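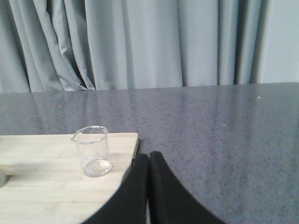

What should a school budget for besides the robot arm itself?

Plan for spare fingertips, mounting hardware, a sturdy work surface, everyday objects to practice with, and paid time for the person who will set it all up. Those are the lines that most often go missing from a first budget, and they're the ones that decide how soon students get to work.

About Talmont

Talmont helps schools, community colleges and small training centers plan for robotics equipment. We don't sell arms, grippers or software, and we don't take a cut from anyone who does. You come to us with a room, a sum of money and a rough idea of what you'd like students to learn. We help you turn that into a list you can take to your board.

Eifion Harries started Talmont after years of running a college workshop, where he got to know the inside of a great many purchase orders. His first planning sheet was a single page taped to a filing cabinet. We still use a version of it (the paper one has coffee on it and has been retired). There are 6 of us now, and we love this work! Few things beat the phone call that comes when a teacher has finally opened the crates.

What we do

Most projects start with a visit or a long call. We ask what the lessons will look like before we ask about models. A program that teaches handling and kitchen-type tasks needs a very different list from one that teaches welding or pallet stacking, and the cheaper list is sometimes the better one. We also measure doors. At Stendisside the workbench they had picked was wider than the only elevator, and catching that on paper saved everyone a miserable morning.

After that we write three budgets: the lean one, the comfortable one, and the one you'd choose if a grant came through. Each covers purchase, installation, training, spares and the second year. That second year matters a lot to us. Fingertips wear, cables get pinched, a teacher moves on and the new one needs training too.

Two arms or one?

We get this question all the time, and it's a fun one to work through. One arm is plenty for picking, placing and sorting. A second arm opens up tasks where one gripper holds a cup while the other does something else, and students find those tasks really absorbing. It also means more floor space, another set of spares and longer setup. If the money is tight, we often suggest buying one arm and a mount that leaves room for its partner later.

Practice objects are the happy part of the budget. Cups, beakers, cutting boards – ordinary things cost very little, and they teach a lot. Clear glass and polished metal are harder for cameras than painted blocks, so we like to see a few of each on the list from the start.
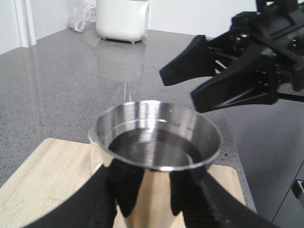 Steel cup, cutting board and two grippers at the counter.

Our planning kits

The Flarkuvier worksheet is our starter kit for schools buying their first arm. It has 153 lines, which sounds like a lot until you see how many you can cross out in one sitting. Power, network, insurance, storage, cleaning, and a line for the shelf that everyone forgets.

Pramanik is the longer version, made for colleges that are planning over several budget years. It helps you decide what to buy now, what to lease and what to leave alone for a while. We update both kits every May, after the spring round of projects, using notes that schools send back to us. Please keep sending them!

How we charge

We quote a flat fee before any work begins. A first call is free and usually runs long, mainly our fault. Follow-up questions are included for 10 months after you get your final plan, so you can ring us when the quotes come in and don't match each other.

Working with us

Send a short note with the size of your room, the age of your students and the date your budget is due. A rough floor sketch is welcome, and pencil is fine. If your deadline is close, put that in the subject line and Eifion will pick it up first.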